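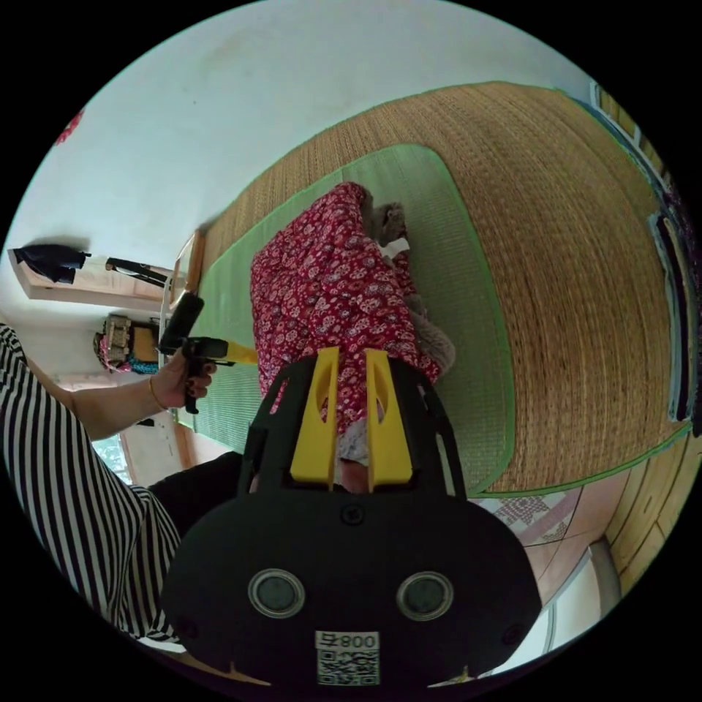 Selon Florin Tudose, le linge sera réglé avant la vaisselle, et il donne deux ans. Radoslava Doležal a entendu ce pronostic assez souvent pour ne plus lever les yeux de son café. « Deux ans, c'est ce qu'on me disait déjà quand je suis arrivée chez Levchenko. »

Elle y a passé dix ans à évaluer des machines censées ranger, trier, plier. Elle travaille maintenant à son compte et les fabricants la paient, dit-elle, pour entendre ce qu'ils n'ont pas envie d'entendre.

Le tissu reste son sujet favori. « Une assiette garde sa forme quand vous la prenez. Un tissu imprimé, froissé dans la longueur, posé sur une natte, où est le coin ? Où est l'endroit ? Vous, vous tirez un peu et vous voyez. La machine doit d'abord décider ce qu'elle regarde. »

Et les pinces tenues à la main, avec lesquelles des gens font le travail pour que les robots l'apprennent ensuite ? Elle hausse les épaules. « C'est une bonne idée. Deux doigts l'un en face de l'autre, on voit au moins ce qu'une pince permet. Mais c'est une personne qui plie. Toute l'intelligence est dans son poignet, et on me présente ça comme un progrès du robot. »

Je lui oppose l'essai de Stornside, dont on a beaucoup parlé en avril : 406 serviettes passées par un bras automatique dans l'arrière-boutique d'une blanchisserie. Elle l'a suivi de près. « Des serviettes, toutes du même format, présentées à plat. J'ai demandé qu'on y glisse 24 pièces venues d'une vraie maison, des foulards, une housse, un pantalon d'enfant. On m'a répondu que ce n'était pas prévu au protocole. »

Elle concède que les yeux des machines ont beaucoup gagné, et que la prise elle-même est moins brutale qu'avant. Pour le reste, elle attend. Chez elle, qui plie ? « Moi, le soir, devant la télévision. Mal, d'ailleurs — mais en quatre minutes. »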